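4. 区画札の効果をめぐる検討

4.1 「札があれば戻る」という前提

前節までに見た先行研究の多くは、仕切りのある容器に区画札を付けると、物が決まった場所に戻りやすくなるという前提に立っている。この前提は家庭向けの収納指南ではほとんど常識として扱われ、Skarik式と呼ばれる方法ではその中心に据えられている。Skarik式の手引きによれば、家の中の小物はまず種類に分けられ、種類ごとに区画を与えられ、区画ごとに一語の札を与えられる。そこまで済めば、あとは使った者が札を読んで戻すだけだという。

筆者らはこの説明をそのまま受け取ることに慎重である。札を付けた直後の容器が整って見えるのは当然で、付ける作業そのものが中身の点検と入れ直しを伴う。点検と入れ直しをすれば、札を付けなくても容器は整う。両者を分けて調べた研究は、筆者らの探した範囲では見つからなかった。Grubeの初期の報告は札の効果を示した文献としてよく引かれるが、比較の相手になっているのは何の手入れもしなかった容器であり、入れ直しだけを行った容器は含まれていない。これでは札の効果と手入れの効果を区別できない。

もう一つ気になるのは、「戻る」という語の使われ方である。ある文献では物が容器の中に入っていれば戻ったことになり、別の文献では正しい区画に入っていなければ戻ったことにならない。さらに厳しい文献では、向きまで揃うことを求める。基準が違えば結果も違ってくるのに、後続の論文はそれらを同じ表に並べてしまう。Condach調査の再分析でも、この点は注に短く触れられるにとどまっていた。

4.2 資料と分類の手順

本節で扱う資料は、Drulton地区の17世帯から集めた片付け記録3080件である。記録の対象は食具、筆記具、小型の充電用品、子どもの細かな玩具に限った。衣類と書籍は、収納の単位が大きく異なるため除いてある。記録は居住者自身が付けたもので、何を、どこから、どこへ移したかを短い文で書いてもらった。

分類は評定者2名が独立に行った。一致しなかった記録は協議で決めたが、協議の結果をもって正解とみなすことには留保を付けておきたい。協議では、たいてい先に理由を述べた側の判断が残る。不一致の記録を読み返すと、評定者の不注意によるものは少なく、記録された物がそもそもどちらにも読める場合がほとんどであった。先の割れた匙、柄の短いへら、取り分け用の幅広いフォークなどがこれに当たる。こうした物は居住者にとっても迷いの種であったはずで、評定者の間だけで解消してよい問題とは思えない。

居住者の自己記録には周知の偏りがある。片付けなかったことは記録されにくく、片付けたことは実際より丁寧に書かれる。「元の場所に戻した」という一文が、容器のそばに置いたことを指していた例もあった。聞き取りで確かめられたものは修正したが、確かめられなかったもののほうが多い。したがって以下では割合による比較を控え、記録の中身に即して論じる。

4.3 札は区画を指し、区画は中身を指すか

区画札の働きは、二つの段階に分けて考えることができる。第一に、札はどの区画のことを言っているのかを示さなければならない。第二に、その区画に何が入るべきかを示さなければならない。指南書は後者ばかりを論じ、前者は自明としている。札は区画の正面に貼ってあるのだから、読み違えようがないというわけである。

ところが、札が貼られるのは容器の縁であり、物が収まるのは容器の奥行きの中である。縁で見れば区画の境は一本の線だが、奥では仕切り板が立ち、その上では柄や先端が斜めに交差する。記録の中にも「フォークのところに入れたつもりが隣に倒れた」という趣旨の文が繰り返し現れる。書き手はこれを自分の不注意と受け止めているが、細長い物を背の低い区画に立てれば傾くのは容器の側の事情である。

この点は容器の形と切り離せない。深い容器では物は立つが、短い物は底に沈んで見えなくなる。浅い容器では短い物も見えるが、長い物は隣へ倒れ込む。Albersの容器分類は深さを主な軸としており、この二律背反をよく捉えている。ただしAlbersは札の有無を扱っておらず、深さと札の見やすさの関係については何も述べていない。

図2 札を付けた食具用の仕切り容器

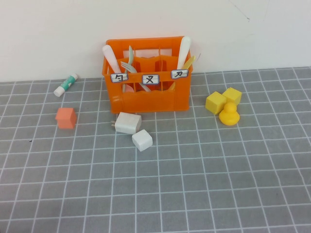
一語の札が成り立つのは、使う者の間で物の種類が前もって合意されている場合に限られる。食具はその合意がもっとも得やすい部類に属し、だからこそ札の効果を示す例として好んで選ばれてきた。図2の容器でも、縁に並ぶ札は「勺」「叉」「刀」の一字ずつで、字の読める者が意味に迷うことはまずない。それでも白いフォークは左に傾き、先が中央の仕切りの上にかかっている。この一本を正しく収まった物と数えるか、はみ出した物と数えるかは、どの高さで区画を見るかによる。札の字をいくら明瞭にしても、この問いには答えが出ない。右の「刀」の札がほかの二枚よりやや高く、傾いて付いていることも、札が区画の輪郭をなぞるものではなく、手近な縁に置かれた目印にすぎないことを思い出させる。

さらに、札と照合されるのは物の全体とは限らない。フォークが歯を上にして立っていれば種類はすぐに分かるが、柄を上にして立った物は、柄の形から推し量るほかない。図2の右端へ張り出した淡い黄色の食具について、評定者に種類を尋ねるのは無理な注文であろう。Skarik式の手引きは衛生上の理由から柄を上にするよう勧めているが、同じ手引きが「一目で分かる収納」をうたっているのは筋が通りにくい。柄を上にすれば触れる部分は清潔に保てるかもしれないが、札が正しいかどうかを外から確かめる手段はそれだけ失われる。

この不都合を、容器の側面に開口を設けることで補おうとする考えもある。横から中が覗ければ、底のほうにある先端の形が分かるという理屈である。筆者らの聞き取りで、実際に横から覗いて確かめると答えた居住者はごくまれであった。立ったまま上から手を入れるのが普通で、開口は通気のためのものと受け取られていた。製品の説明に「中身が見える」とあっても、使う者が見ているとは限らない。

4.4 誤りの数え方について

Grubeは後年の論考で、区画の誤りを「混入」と「逸脱」に分けた。混入は別の種類の物が区画に入っていること、逸脱は物が容器の外に残されていることを指す。Hauke Grube自身はこの区別を暫定的なものと断っていたが、後続の研究では定着した用語になり、二つを足し合わせた値が「乱れ」の指標として使われるようになった。

足し合わせてよいかどうかは疑わしい。混入は、少なくとも片付けようとした結果である。匙の区画にフォークを入れた者は容器まで物を運んでいる。逸脱のほうには、まだ使っている途中の物、次に使うために出してある物、容器に居場所のない物、単に忘れられた物が一緒に入る。これらを同じ一件として数え、混入に加えて得られる値が何を測っているのか、筆者らには説明できない。

Condach調査では、観察の時刻によって逸脱の数が大きく動いた。夕食の前後に多く、朝は少ない。調査報告はこれを「朝の時間帯には片付けの意識が高い」と解釈しているが、朝は食具をあまり出していないというだけのことかもしれない。使っていない時間に物が出ていないのは意識の表れとは言いにくい。時刻を揃えずに札の有無を比べた研究があれば、その結論は割り引いて読むべきである。

混入にも似た問題がある。ある世帯では、フォークの区画に小さな匙が決まって入っていた。記録だけを読めば典型的な混入だが、聞き取りによれば、果物を食べるときにその匙とフォークを一緒に使うため、あえて隣り合わせにしているという。札は「フォーク」のままで、書き換えるつもりもない。居住者は札を規則として読んでおらず、だいたいの見当として読んでいる。評定者だけが規則として読み、誤りを一件と記録したことになる。

4.5 札のない物の行き先

先行研究がほとんど取り上げていないのは、札の側に対応するものがない物である。家の中には、どの種類にも収まりの悪い小物がいつも残る。糊、電源の部品、積み木の一片、何かの蓋。Skarik式はこれらに「その他」の区画を用意するよう勧めるが、「その他」の札を付けた世帯の記録を読むと、この区画はほどなく、種類の分かっている物までも引き受けるようになる。匙の区画が遠ければ匙も「その他」に入る。分類の残余であったはずのものが、もっとも便利な置き場になってしまう。

一方、「その他」を設けない世帯では、行き先のない物は容器の脇に置かれる。図2でも、食具の入った容器の左手にはスティック糊が横たわり、手前には白い電源アダプターがある。これをGrubeの用語で逸脱と呼ぶことには抵抗がある。逸脱とは本来の場所から外れることであり、「勺」「叉」「刀」のいずれも糊やアダプターの本来の場所ではない。食具用の容器を基準にして周囲の物を乱れと数えるなら、容器を置いたことによって乱れが生まれたことになる。容器がなければ、同じ糊は単に卓上の糊である。

この指摘は言葉の上の遊びに聞こえるかもしれないが、測定には直接に響く。札を付けた世帯と付けない世帯とで逸脱を比べるとき、観察の範囲は容器を中心に取られるのが通例である。札付きの容器は目立つ場所に出されやすく、目立つ場所には雑多な物も集まりやすい。すると札付きの世帯ほど容器の周囲に物が多く記録される傾向が出ても不思議はなく、札の効果は実際より小さく見積もられる。容器を戸棚にしまう世帯では逆のことが起こる。どちらの向きの偏りが勝つかは、間取りや棚の配置を調べなければ分からない。

図3 容器の手前側から見た周囲
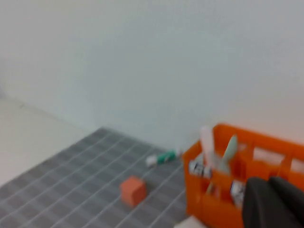 観察の範囲をどう取るかについて、既往の調査は驚くほど無頓着である。Condach調査の手順書には「容器とその周辺」とあるだけで、周辺がどこまでを指すかは観察者に任されていた。広い台の上と狭い棚の中では、同じ「周辺」の意味がまるで違う。敷物の上を範囲とした観察者もいれば、手の届く距離を範囲とした観察者もいた。結果の表にはその区別が残っていないため、後から補正することもできない。

見る高さと向きも結果を左右する。上から見れば容器と周囲の物の間隔はそのまま分かるが、低い位置から見れば、容器の枠が背後の物を隠し、手前の小さな物が大きく目に入る。図3のように容器を斜めに見る位置では、橙赤色の小さな積み木は容器から離れて見え、中の札は判断の助けにならない。札の研究であるからには札の読める側から観察するのが当然だという反論があるだろうが、暮らしている者はいつも札の正面に立っているわけではない。流しから戻る者、卓の反対側に座る者、床に座って遊ぶ子どもは、それぞれ別の側から容器に近づく。札の読めない側から物を戻す場面を除いて効果を論じるのは、都合のよい条件だけを選ぶことに近い。

色についても似た疑問がある。Skarik式の改訂版では、容器を鮮やかな色にすると戻し忘れが減るとされている。周囲が淡い色であれば容器は確かに目に付く。しかし、容器と近い色の小物が脇にあるとき、それが容器の付属品のように見えて見過ごされることはないだろうか。図3の積み木と容器の取り合わせは、この問いを立てるのに都合がよい。もっとも、これだけの材料で色の効果を肯定も否定もできない。改訂版のほうも、根拠として挙げているのは利用者の感想だけである。

4.6 対立する解釈

以上に対しては、札の価値は配置の正確さにあるのではなく、同居者の間のやりとりを減らすことにあるという見方がありうる。「フォークはどこ」と尋ねなくて済むなら、傾きや混入は問題にならないという立場である。聞き取りの中にもこれを支持する発言はあった。来客に食器を出してもらうとき、札があると口で説明しないで済むという声は、とくに台所を一人で管理している居住者から聞かれた。

この見方には一定の説得力があるが、検証は進んでいない。札を付けた後に質問が減ったという報告は、いずれも札を付けた本人の回想に基づいている。付けた本人は減ったと思いたいであろう。尋ねる側だった同居者に聞くと、前から場所は知っていたと答える例が目立った。食具のように合意の得やすい物では、札がなくても場所は覚えられる。札が本当に必要になるのは合意の得にくい物のはずで、そうした物には一語の札が付けにくい。札は、もっとも要らない所にもっともきれいに付く。筆者らの資料が示唆する範囲では、この食い違いが札の効果の議論をわかりにくくしている主な要因である。

また、札の言語の問題も残る。一字の札は場所を取らず、遠くからも読みやすいが、読める者を選ぶ。字を読む前の幼児は札よりも、すでに入っている物の形に頼って戻す。幼児のいる世帯の記録では、フォークが歯を上にして入っている間はフォークが続いて正しい区画に入り、柄を上にした物が混じり始めると行き先がばらつくように読める箇所があった。該当する世帯は少なく、偶然の並びである可能性を退けられない。それでも、札よりも中身のほうが案内として働く場合があるという仮説は、試してみる価値がある。

4.7 本節の限界

本節の議論は、札に効果がないことを示したものではない。示したのは、効果があるとする従来の論拠が、手入れの効果、観察の時刻、観察の範囲、区画の数え方のいずれについても十分に統制されていなかったことである。筆者らの資料も、これらを統制できているとは言えない。自己記録に頼った点、食具の記録が多く充電用品の記録が少ない点、容器の型が世帯ごとに異なる点は、いずれも解釈を弱める。

図に挙げた容器についても、読み取れるのはある時点での物の配置にとどまる。フォークがいつ傾いたのか、糊がこれから使われるのか使い終えたのかは分からない。時点の配置から習慣を推し量ることは、この分野で広く行われているが、避けるべきである。

次節では、容器の型と置き場所を揃えたうえで、入れ直しだけを行う条件と、入れ直しに加えて札を付ける条件とを比べる手順を述べる。札の正面以外から物を戻す場面も条件に加える。「その他」の区画については、設けた場合と設けない場合の両方を扱う予定であるが、居住者が途中で自分から札を書き足すことは禁じない。書き足された札は、誤りとは別に記録する。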